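Cumik Bench Safety and Setup Kit for Small Picking Arms

Sold by Lutham. Ships in 3 working days.
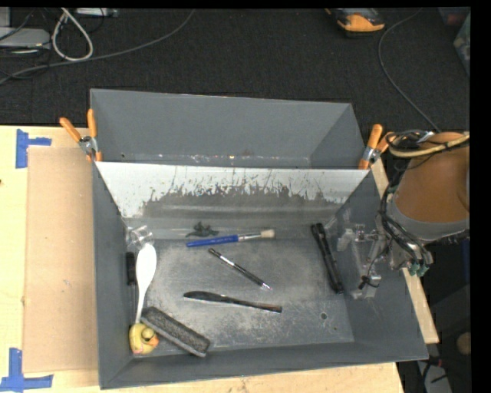
We put this kit together after years of visiting labs and workshops where the arm itself was looked after beautifully and everything near it had sort of grown on its own (ours was the same, so no judgment!). The kit gives you a printed bench standard, a laminated start-of-shift card, two rolls of marking tape, a set of spring clamps and 15 cable tags, all in one box.

The bench standard is the part people write to us about. Pankaj Negi wrote the first version for our own picking benches and Ye-ji Um has kept it up ever since, and it runs to 13 pages in plain, friendly language. It covers keeping the bin from shifting, marking where things belong on the tabletop, routing hoses and cables clear of the arm's reach, and what to check before anyone puts a hand in the bin. There's a good long section on mixed items too - pens, spoons, brushes, toys, the lot - and a firm rule that anything with a blade gets written on the card before the arm is switched on.

Please do read it alongside your arm maker's manual and your own site rules. It doesn't replace a risk assessment, and we'd hate for anyone to treat it as one.

Clamps fit most bins with a plain rim. The tape peels off wood cleanly if you pull slowly.

Refill tape and extra cards are sold separately. For site orders, ask for Perla Cisneros at the Lutham desk and she'll happily talk you through sizes.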